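Brero table linen is sold by the piece or by the set. Runners, placemats and napkins are cut from the same cloth, so a runner bought this year will sit next to napkins bought last year without a visible change in color.

## Brero Placemat and Napkin Set, Plain Weave

The cloth is a linen and cotton mix woven for Sandoval by the Ernevitz mill. It is heavier than most napkin cloth and takes a few washes to soften. Edges are hemmed on all four sides with mitered corners.

**Set contents**

- Four placemats, 13 x 18 inches
- Four napkins, 20 x 20 inches
- One cotton storage bag

**Colors:** oat, slate, brick, undyed

**Item number:** 440 (set), 440-N (napkins only)

The undyed version has small dark flecks from the flax. They are part of the yarn and will not wash out. If you want an even surface, order oat.

### Washing

Wash before first use. Machine wash warm with similar colors and leave out the fabric softener, which coats the fibers and makes napkins less absorbent. Expect the cloth to shrink slightly in the first wash - the sizes listed are after washing.

Tumble dry low or hang. Iron while still damp if you like a flat finish. Brick can give off a little dye the first two times, so keep it away from whites.

Red wine and tomato come out best if rinsed in cold water the same evening. Candle wax should be left to harden and scraped off with the back of a knife before washing.

### Lint and crumbs

New cloth sheds. Most of it is gone by the third wash. Until then, a sticky roller over the placemats before you set the table picks up the loose fiber, and it works on bread crumbs between courses too. Dark trays and slate cloth show lint the most.
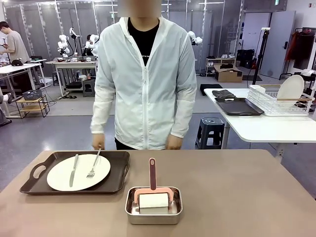 *Plate, knife and fork on a dark brown tray, with a lint roller standing in a steel container.*

Tray, tableware and roller are not included with the set.

### Ordering

Sets ship from the Dultgate warehouse, Monday through Friday. Orders placed on a Sunday go out with Monday's batch. Single napkins are sold in packs of two.

Restaurants and caterers can order cloth off the roll, hemmed or unhemmed, with a minimum of 20 yards. Write to Dulce Becerra in trade sales with the color and finished size. For repairs and re-hemming, contact Ognjen Gashi in the workroom. Re-hemming is free on napkins in the first year if the stitching has failed. Cuts and burns are charged by the piece.

Slate is out of stock until April.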